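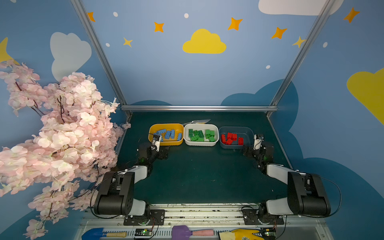 Gilberto Salazar wrote:
> Before everybody drives over to Grarnby with more totes, can we settle how the
> bricks get sorted? I say color. The kids at Prendden go straight for color, and
> you can set up a table in 5 minutes. Last time we did it by shape and I spent
> the whole evening squinting at 2-stud plates. Reiko wants shape. Morenike, you
> have the tables, so you pick.
>
> Also do we still have the 40 baggies?
>
> Gilberto

Quick one, typing this between errands.

Color. Fine by me. Blue in the yellow bin, green in the white, red in the dark blue one. Yes I know, blue bricks in a yellow bin and red ones in a blue bin, Reiko already wrote me about it. I'd leave it. If the bin matches the bricks the little ones can't see what's left at the bottom, and then they tip the whole thing out to check.

Small piles on the table please. A handful or so per bin, the rest stays in the totes underneath. When the bins are full to the top it all ends up on the floor and I'm the one under the table at 8 pm.

Shape sorting: Reiko, if you want to do that for the older group at Brerkwood, go ahead, they have the drawer cabinet. Just label teh drawers this time. Pencil is ok.

Washing. Mesh bag, warm water, dish soap, lay them out on towels studs down so they drain. NOT the dryer. Domingo, I'm looking at you. The tote marked Mohammed still hasn't been washed, it's the one with sand in it. Don't mix it in with anything until it has been.

Baggies, I have 20. The other 20 went to Chukwuemeka for the take-home sets and I don't know if any came back. Chukwuemeka?

Things I still need from people:
- somebody with a car that fits the long table
- a lid for the white bin, or a plate, whatever covers it
- yellow bricks. We have almost none and I get asked every single time
- the brick separator, the orange one. It was in my kitchen drawer in July and now it isnt

Garden gloves and trowels are a seperate box, please stop putting them in with the toys. Found a trowel in the wheels tote again. The planting people at Brerkwood want them back before the bulbs go in, so if you've got one at home, bring it.

Set up is 4 pm. Doors at 5. If you're late come in the side, the front sticks.

Oh and Gilberto, the flat green baseplates: I put them in with the green bricks and they don't fit, they just sit on top and slide off. Where do you keep yours? Standing up in a magazine holder was Domingo's idea, I might try it.

Ok have to run, more tonight if I get to it

Morenike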